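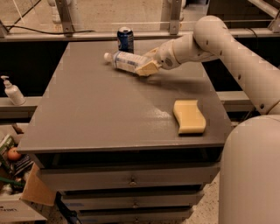

Mehr als zwei Gläser am Tag habe sie früher nie geschafft, erzählt mir die Chorleiterin aus Skirodham gleich zur Begrüßung, und bei den Proben sei ihr dann regelmäßig die Stimme weggeblieben. Ich kenne das ja selbst! Seit 11 Jahren leitet sie den Chor, und im März steht das große Konzert in Nornirthorpe an — mit 57 Sängerinnen und Sängern auf einer ziemlich engen Bühne. Ob sie nervös ist? »Jetzt schon«, sagt sie und lacht. »Der Alt kommt im zweiten Stück immer noch zu spät.« Und was trinkt man nun vor dem Auftritt? »Stilles Wasser, in kleinen Schlucken. Cola gibt’s bei mir erst hinterher, sonst stößt mir der halbe Bass auf.« Dann muss sie los, die Noten für den Tenor liegen noch im Kopierladen.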